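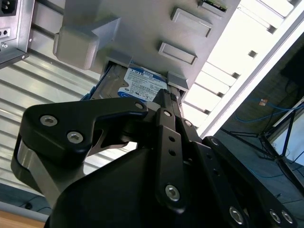 December 1, 2019

Up before seven, cold in the room again. Put the heater on low and made coffee and sat with the inventory sheet until it was light enough to work without the overhead lamp, which buzzes.

Most of the day went to the silver tower from the Filtness office. It is the last of the machines that came out of there when they moved, and I have been putting it off since March. The others were easy. They had small drives and very little on them, and I wiped them over two evenings. The tower was the one they kept the shared folders on, so I wanted a clear day for it.

The side panel stuck. I had to work a flat screwdriver along the back edge to get it started and I scratched the paint, only a little. Dust inside but less than I expected. I took it out to the landing with the brush and the can of air and gave it ten minutes, then brought it back in and left the panel off against the wall.

The drive is a 1.0TB, white and blue label, on a sled with a blue plastic clip. I have had sleds like this before and broken a clip by pulling at the front. You have to squeeze first and then pull, and go slowly until it clears the guides. I wrote that on a piece of tape and stuck it to the shelf for next time. I also copied the serial onto the sheet, got one digit wrong, crossed it out and wrote it again underneath. The sheet is getting hard to read. I should type it up.

Lunch was the rest of the lentil soup and two slices of toast. Called the Weerasinghe shop about the sled I ordered and they said it has been sent. They said that last time too. I asked for the tracking number and she said she would email it. Nothing yet.

Afternoon, did the copying list. Folder 1278 is the one Urton wants back, and 1081 can go. I am not sure about 1322. It has the name of an old job on it and nothing in the notes. I marked it keep for now. If I ask and they say throw it out, fine, but I would sooner ask. Joltlow sent their form again, the one that has to go with anything that gets recycled, and it has a new box on the second page for the condition of the case. I wrote "fair, scratch on side panel."

Had to stop for an hour because the neighbor's delivery came to my door, two big boxes, and then there was a long talk on the stairs about the boiler. It is supposed to be looked at this month. I said I had heard that before.
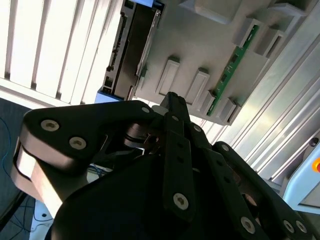
The gray plate with the ribs and pockets, this afternoon.

Sorted screws after that. I keep the case screws in one jar and the drive screws in another and they had gotten mixed, my own fault, from doing it late at night last week. Tipped them all out on a towel. The coarse thread ones are for the case and the fine ones for the drives, mostly, and the ones I could not place went in the jam jar lid. Five left over at the end that don't fit anything I own. I put them in an envelope and wrote "unknown" on it. There is already an envelope in the drawer that says that.

Went out at four for milk, bread and a roll of the wide tape. The hardware store was out of the wide tape so I got the narrow kind and will double it. Very dark by the time I walked back, and wet underfoot. My left boot is letting water in at the toe.

Supper was eggs and potatoes. Washed up, wiped the bench down, swept under it. I found the little magnetic tray I thought I had lost, behind the box of power cords. The cords need doing too. I would guess half of them are for things that left this room years ago, but I never feel sure enough to throw one away, and then I need one and can't find it anyway.

Still to do: type up the sheet, ask about 1322, finish the Joltlow form, touch up the paint on the side panel if I can match it, boots to the repair place. Also the card for my aunt, which is on the table with the stamp already on it and nothing written inside.

Heater off at ten. Reading a bit and then bed.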